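Livau Robotics Club
Worksheet 3: Recording pick-and-place runs with the hand-held grippers

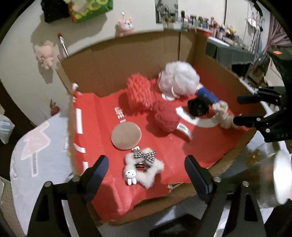

The task for this part of the course is clearing mixed soft items from an open box, one at a time. Each pair records 50 runs. Read the whole sheet before switching anything on.

What you need
Two hand-held grippers, charged
One cardboard box with low sides
A set of hair accessories or similar small soft items
The club laptop with Vanis installed
A run log (paper is fine)

1. Set up the box
Put the box on a flat surface and push down on each corner. If it rocks, fold a sheet of card under the low side. Leave any lining in place. Spread the items so that each can be reached from above, with no item fully buried. Do not tidy the background. The model trained in May used a bare bench only and failed on every other table in the building.

2. Check the grippers
Squeeze each trigger fully and release. The fingers should close without a click and return to fully open. Check that the pins in the linkages are seated; a loose pin lets the fingertip twist under load. Wipe the pads with a dry cloth.

3. Start a session
Open Vanis, choose New session and enter your pair number. Set the output folder to Drurkitz, which is the shared drive. A session needs 400 MB free. If the clock on either gripper shows a fault, restart both - restarting one leaves them out of step.

4. Record a run
Hold both grippers over the box, fingers open, and wait for the tone. Approach the item slowly with one gripper. Use the other to steady the item next to it if the two are touching. Close, lift clear of the box wall, set the item down outside and open. Return to the start position before pressing stop.

Ruffled or looped fabric should be gripped across the folds. Hard clips should be taken by the edge. Flat discs are difficult: slide one fingertip under the rim first.

5. Log the run
Write down the run number, the item and the result (clean, slip or drop). Keep the slips and drops. Salehi, the training script, reads the result column and sorts them itself.

6. Reset
Return the items in a different arrangement every time. Swap operator every ten runs.

Common faults
Error 1262 on upload: the folder name contains a space. Rename it and try again.
Fingers close unevenly: recalibrate from the Tools menu with nothing between the pads.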